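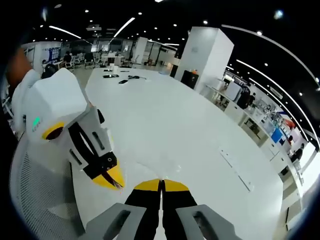
Introductions marked "Sent" but never reach the mentor
Status: Open (reopened by requester)
Opened: Jul 18, 2026
Requester: Inna Lytvynenko, Storkitz Career Mentoring, Lindsay office
Handled by: Kenneth McIver, Favari Support
Area: Introductions / outgoing mail

Inna Lytvynenko wrote:

We use Favari to introduce students to mentors. A student picks a mentor, writes a short note, presses Introduce me, and the mentor is supposed to get the note by email with a reply button. For a while now a share of these notes has gone nowhere. The student's page says Sent, with a green check. The mentor has nothing. I have asked mentors to check their spam folders and I have stood next to two of them while they did it.

I went through the list by hand and found 41 introductions marked Sent where the mentor tells me nothing came. I didn't ask every mentor, so please don't treat that as the full number.

Before you ask: yes, I have logged out and in again. Yes, I have tried another browser. I don't see how my browser could stop a mail going from your server to somebody else's inbox, but I did it.

Spreadsheet attached.

Kenneth McIver replied:

Hi Inna, thanks for the spreadsheet, it saves us a lot of time. The most common reason for this is that the mentor has turned off introduction emails under Profile > Notifications. In that case the note sits in their Favari inbox and the student still sees Sent. Could you ask a few of the mentors on your list to look at that setting? Also, could you tell me if you are near your plan's member limit? You are on the 2,000 plan and things can behave oddly near the top.

Inna Lytvynenko wrote:

We have 1,789 members. That is under the limit, and I would like to know where it says that being under the limit makes mail disappear.

On the notification setting: I asked six mentors. Five have introduction emails on. One had them off and was surprised, so I have taken that one off the list. For the other five, the note is also missing from the Favari inbox, so your explanation doesn't cover them.

One more thing. "Sent" is a strong word for a message sitting in an inbox its owner doesn't know about. We tell students that a mentor who doesn't answer within two weeks is probably busy and they should follow up politely. Some of them followed up twice, to someone who had never heard of them. A second-year student told me she had decided her note was too pushy. I read it. It was fine.

Kenneth McIver replied:

Fair point on the member limit, please ignore that. I've pulled the outgoing mail log for three of the five. There is no entry for any of them, so the note was marked Sent before it was handed to the mail service (we use Ullell for that). I've asked the Ullell side whether anything was refused on their end.

In the meantime, could you try resending one from the admin page? Go to Introductions, open the entry, and choose Resend from the menu on the right.

Inna Lytvynenko wrote:

Resent one. Status changed from Sent to Sent. Nothing arrived. I waited until the next morning before writing this because I know the next question would have been whether I waited.

If there is no entry in your mail log, why are we asking Ullell? They can't refuse something they were never given.
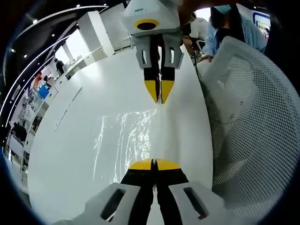

Two hand-held grippers pointed toward each other across a white tabletop.

Kenneth McIver replied:

Ullell confirmed they have nothing, so you were right there. I'd like to rule out the note text. Do the missing ones have links, attachments or unusual characters in them?

Inna Lytvynenko wrote:

Some do, some don't. I sorted the spreadsheet every way I could think of: length of note, link or no link, student's year, time of day. No pattern that I would believe in. Then I sorted by the mentor's group.

Every one of the missing notes went to a mentor in the group called Lindsay Alumni. None went to the other groups. We renamed that group in March. Before that it was called Lindsay Network. I have no idea if that matters, but it is the only column where the sort did anything.

I tested it too. I made a dummy mentor with my own second address and put it in Lindsay Alumni. Sent it an introduction: green check, no mail. Moved the same dummy to another group, sent again: mail came in under a minute. Moved it back: nothing. I did this three times in both directions.

Kenneth McIver replied:

That's very helpful, and I was able to repeat it on a copy of your site. Each group has an introduction template tied to it. When your group was renamed, the template stayed tied to the old name. When a student sends a note, the system marks it Sent, then looks for the template, doesn't find it, and stops without an error. Existing conversations don't use the template, so mentors who were already in touch with a student would not have noticed.

Workaround:
1. Go to Settings > Groups > Lindsay Alumni.
2. Open Introduction template. It will look filled in. Change any one character and save.
3. Change it back and save again.
4. Send a test to your dummy mentor.

Please let me know how that goes. If it works I'll mark this as solved.

Inna Lytvynenko wrote:

Steps 1 to 3 done. Test mail arrived. Sent two more from different student accounts and those arrived as well. So the workaround works today, for this group.

Please don't mark it as solved. What I still need:

The old notes. Will they go out now by themselves, or do I resend them? If they go out by themselves I want to know before it happens. Some are months old. A few of those students have since found a mentor elsewhere, and I would prefer that they not introduce themselves to a stranger in the middle of summer with a note about a spring job fair.

The full list. I found mine by asking people. You have a mail log and I don't.

The word Sent. If the mail was never handed over, the page should say so.

Kenneth McIver replied:

Nothing will go out by itself, I've checked with the developers. The old notes stay as they are until someone chooses Resend on each one. I'm having the full list exported with student name, mentor name and date, and will attach it here.

On the status wording, I've filed it as a change request. I can't give a date for it.

Inna Lytvynenko wrote:

Thank you for a straight answer on the resend. I will write to the students first and let them choose, which is slower, but it's their name on the note.

I have seen change requests without a date before. Could you at least add a line on the group settings page saying that the template has to be saved again after a rename? We have another group due for a new name this fall and I am not going to be the only person who remembers this.

Leaving the dummy mentor in Lindsay Alumni. I'll send it a note every week and reopen this if one goes missing.

Kenneth McIver changed status from Solved to Open
Kenneth McIver added a note: Status changed by the auto-close rule, sorry. Export still running, will attach when done.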